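Umow Player Guide – Section 4: Setting Up Your First Camp
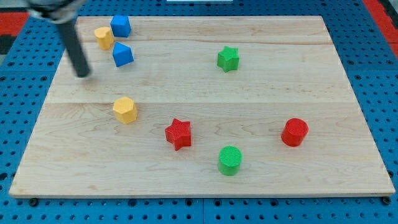

Coloured blocks on a wooden board

This section covers everything from the end of the opening chapter to your first night raid. It assumes you have already installed the game, created a Troder account and chosen a save slot. If you have not done this, go back to Section 2.

4.1 Before you start

You need the following before the camp menu will open:

- The opening chapter finished on any difficulty
- One hero at level 2 or above
- A free save slot on your device or on your Troder account
- 943 MB of free storage for the region pack

The region pack downloads the first time you leave the harbour. It can be downloaded over mobile data, but the game will ask you to confirm this.

Note: If you started on a tablet and want to carry on using a phone, sign in to the same Troder account on both and wait for the tick beside your save slot before you close the game on the first device. A save without a tick has not been uploaded.

4.2 Choosing a camp site

1. Open the map and tap the green flag near the bottom of the screen. Three sites are shown: River Bend, Old Quarry and Ikonen Hill.

2. Tap a site to see its details. The panel on the right lists the starting resources, the number of open sides and the enemies found nearby.

3. Press and hold Claim until the ring fills.

4. Choose a banner. The banner can be changed later and has no effect on play.

River Bend has plenty of timber and is open on two sides. Old Quarry has stone but very little food, so you will be sending heroes out early. Ikonen Hill can be attacked from every direction and is the only site with a view of the coast road, where the merchant caravans travel.

River Bend is the easiest of the three for a first game.

Caution: You cannot move your camp until the end of Chapter 3. Claiming a different site before then means starting a new save.

4.3 Placing buildings

The camp is laid out on a square grid. Each building takes up a set number of squares and needs at least one free square in front of its door.

1. Tap the hammer to open the build menu.

2. Drag the Hearth onto the grid first. No other building can be placed until the Hearth is down.

3. Place the Store next to the Hearth. Stores that touch the Hearth fill faster.

4. Place the Bunkhouse anywhere inside the lit area.

5. Turn a building by tapping it with a second finger while you hold it. With a controller, use the shoulder buttons.

6. Tap the tick to confirm. Building starts straight away and the cost is taken from your Store.

A red outline means the building will not fit. A yellow outline means it will fit but the door is blocked – it can be built, but heroes will not be able to use it until the way is clear.

Buildings can be picked up and moved at no cost until the first night. After that, moving a building costs a quarter of its timber, rounded up.

Note: Fences and gates do not count towards the building limit. Lamps do.

4.4 Assigning heroes

Each hero in camp can do one job at a time. Jobs are set from the roster.

1. Open the roster by tapping the row of faces on the left.

2. Tap a hero, then tap Job.

3. Pick from Gather, Build, Guard or Rest.

4. If you pick Gather, choose a resource. The hero keeps gathering it until the Store is full, and then stands idle.

5. If you pick Guard, drag the hero to a square. Guards cover the squares they can see, so a guard behind the Bunkhouse is not much use.

Heroes set to Rest recover health and lose the Weary mark. A Weary hero works at half speed and cannot use a special attack. The mark appears after two nights without rest.

Idle heroes show a small bell over their heads. To turn the bells off, go to Settings, then Display, then Camp Prompts.

4.5 Setting up your action bar

The action bar holds the attacks and items you can use during a raid. It is empty when you claim your camp, even if you filled it during the opening chapter.

1. Tap the shield in the top corner and choose Action Bar.

2. Drag attacks from your hero's list into the first four slots. The first slot is always the basic attack and cannot be changed.

3. Drag items into the last two slots. An item slot holds a stack of one kind.

4. Tap Save Layout. Leaving the screen without saving puts the bar back as it was.

You can keep two layouts for each hero. Swap between them during play by swiping up on the bar.

Controller players: slots are matched to the face buttons in the order shown on screen. If the prompts show the wrong symbols, disconnect the controller, close the game fully and connect the controller again before restarting.

4.6 Preparing for the first raid

The first raid begins at nightfall on the third day of camp. The sundial at the top of the screen shows how much daylight is left. Time stops while the build menu is open but keeps running while you are in the roster.

Before nightfall, check that:

- The Hearth has fuel. An unlit Hearth cuts the lit area to a single square on each side.
- At least one hero is set to Guard on each open side
- Your Store holds enough timber for one repair
- The gate is closed. Gates do not close by themselves.

When the horn sounds, you take direct control of the hero shown in the centre of the screen. The others follow their orders. To swap, tap another face in the roster. There is a short delay before you can swap again.

The raid has a short opening wave and a longer main wave. Raiders go for the Store first, then the Hearth. If the Hearth falls, the raid ends and you lose whatever was in the Store. Your buildings stay where they are.

Caution: Closing the game during a raid counts as a loss. If you have to stop, open the pause menu and choose Suspend. A suspended raid can be picked up later on the same device only.

4.7 After the raid

The results screen lists damage, resources taken and experience gained. Tap Collect before you leave it. Rewards that are not collected are sent to the camp chest and stay there for 66 hours of real time.

If you win the first raid you receive 2,000 coins and the plan for the Watch Post. If you lose, the raid can be tried again the following night. The coins are paid the first time you win.

1. Repair buildings by tapping the crack symbol. Repairs use timber from your Store.

2. Set injured heroes to Rest.

3. Open the build menu and place the Watch Post if you have the plan. It shows which side the next raid will come from.

4. Visit Prornemeo at the harbour gate. The shop opens after your first raid, won or lost, and sells fuel, bandages and plain weapons. Stock changes at dawn in game time.

Coins are shared between all heroes in the same save. They are not shared between saves.

4.8 Common problems

The green flag does not appear on the map.
The region pack has not finished downloading. Open Settings, then Downloads, and check that the pack is marked Ready. If it is stuck, tap Pause and then Resume.

The tick is greyed out when I place a building.
You do not have the resources, or you have reached the building limit. Tap the cost at the bottom of the build menu to see which.

My heroes will not leave the Bunkhouse.
The door is probably blocked. Look for a yellow outline in the build menu and move whatever is in front of it.

The game slows down when the raid starts.
Go to Settings, then Display, and turn off Long Shadows and Camp Smoke. On older phones, set Raider Detail to Low as well. These settings take effect at the next raid.

My save has no tick and I have changed phones.
Go back to the first device, open the game while connected and leave it on the title screen until the tick appears. A save that was never uploaded cannot be recovered from your Troder account.

The caravans do not stop at my camp.
Caravans only stop at Ikonen Hill before Chapter 3. At the other two sites, use the harbour shop.

Section 5 covers upgrades, the Watch Post and raids with more than one wave leader.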